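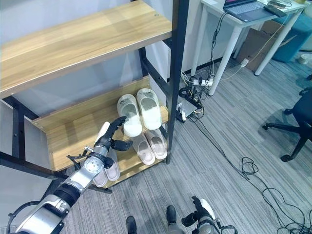

Week two of comparing the hands. The Todik gripper with two fingers is off the arm now and the Wirkton hand with many fingers is on. I will write my notes in this thread, please correct me if you know better.

The task is the same for both: take one slipper from a shelf of the shoe rack, lift it, put it back on the same shelf. I chose slippers because they are soft and they change shape when you press them.

First the old one. The Todik closed well on 474 of 986 tries. Most failures were at the heel, where it pushed the slipper deeper into the shelf and then there was no space to open.

The Wirkton can put one finger inside the opening and keep the thumb below. This is a nicer grasp on paper. But the thumb needs space too, and the next shelf is closer than I thought.

Dinesh Dhillon asked me about the delay. With the Trulari controller I measure 16 ms from command to first finger motion, with our old one it was 11. I can feel the difference only when I do small corrections near the shelf.

Wrist cables are my main worry. They make a loop at the joint, and when I turn the palm up I go slowly - I already replaced one on Monday.

White slippers are harder for the head camera than the pink ones. Against a white wall the depth gets noisy at the edge of the sole. Shalini Nautiyal suggests to lower the exposure, I will try it before I change anything in the hand.

Does somebody here use the Yadav fingertips on this hand? I want to know if they fit without a new calibration.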